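### 4.2 Perception on reflective tabletops

Tabletop clearing runs on the Curketti planner, with grasp candidates from Honex. Both unchanged from Section 3. What did change is the depth filter. Polished furniture gives two kinds of bad points: holes where the light streaks sit, and phantom clusters under the items, where a reflection gets read as a second object. The old filter dropped the holes but kept the phantoms, so the planner kept proposing grasps below the surface.

Fix is simple. Fit the table plane first, reject everything under it, then merge head and wrist masks before the candidates are scored. Transparent bottles are still the worst case - depth is mostly missing on the clear part, so we segment in color and take height from the label only. Crumpled paper is easier, but the mask tends to split at the folds and two neighboring pieces often come back as one.

We logged 528 planning calls over 18 layouts in February. Mean replanning time was some 7 seconds with the old filter and 2 with the new one. Most of the remaning time is spent on arm-arm collision checks, not perception. Tuning of the merge threshold was done by hand (Gaétan Lachance) and we have not tried to learn it. Chaudhry plane fitting was also tested, slightly slower, same result.
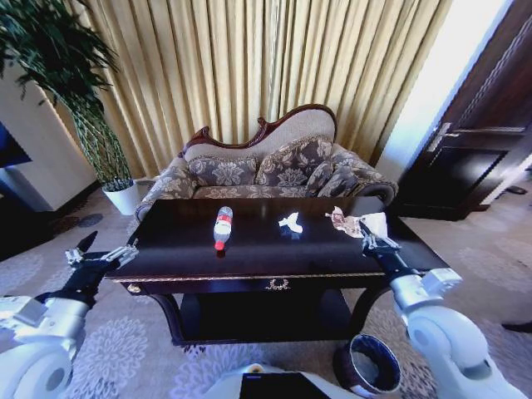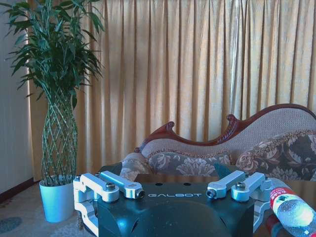 **Figure 4.** Glossy table with a plastic bottle lying on it. First: head view, both arms. Second: wrist view, gripper open.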